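Pocket tissues

Pocket tissues (also tissue packs, handy packs or, in the Pešek household usage followed by the Zukach guide, "bag paper") are small folded paper handkerchiefs sold in a plastic wrapper with a resealable or allegedly resealable tab. They are carried in handbags, coats and pouches, and are generally found there again the following winter.

Form and wrapper

The usual pack is a soft upright block, a little larger than a playing card, opened by a tab on the front or back. The wrapper does most of the selling. Plain packs exist, chiefly for people who buy them at petrol stations, but a good part of the trade depends on cartoon characters, who have no noses to speak of and no obvious stake in the product. Pink is common. So are jester hoods, as worn by the character on one pack kept with a patterned black cloth pouch, a crumpled pink cloth and an open cardboard box with a shipping label on its front.

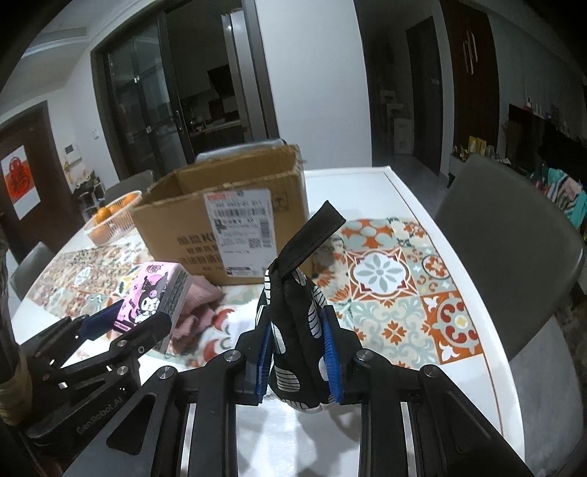 Storage

Packs bought by post come in a box, and the box tends to stay. Štěpánka Pešek, whose household handbook Allotden remains the only lengthy treatment of the subject, calls this the "second career" of the carton: it is opened, stood on the dining table for the afternoon, and given charge of everything nobody wants to put away. Torn rims are no bar to service. Pešek advises cutting up the label before the box goes for recycling, and admits in a footnote to having done so twice in 17 years.

Opinion is divided on where the packs should go next. The Hájek method puts them all in one drawer. The Retar method spreads them through the house, two to a room, and is favoured by people who sneeze without warning. Both systems lose most of their stock to coat pockets by April.

Character packs

Packs with licensed characters are bought by children, by collectors and by adults who say they are for children. A Kuromi pack, for instance, may carry the character in her black pointed hood, her name in dark slanting letters, pink skulls with heart-shaped eyes and a tab marked OPEN, leaving little room for any mention of tissues.
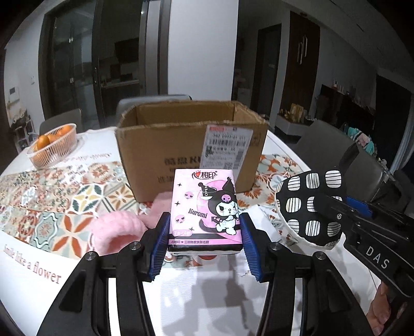
Collectors prefer their packs unopened, a position that becomes hard to defend during a heavy cold. Pešek records one household with 41 sealed packs in a cupboard and a roll of kitchen paper in daily use. The wrappers are seldom kept once empty, although the fold at the base is handy for anyone wishing to flatten them neatly into a scrapbook.

See also: Handkerchief; Kitchen roll; Drawer, miscellaneous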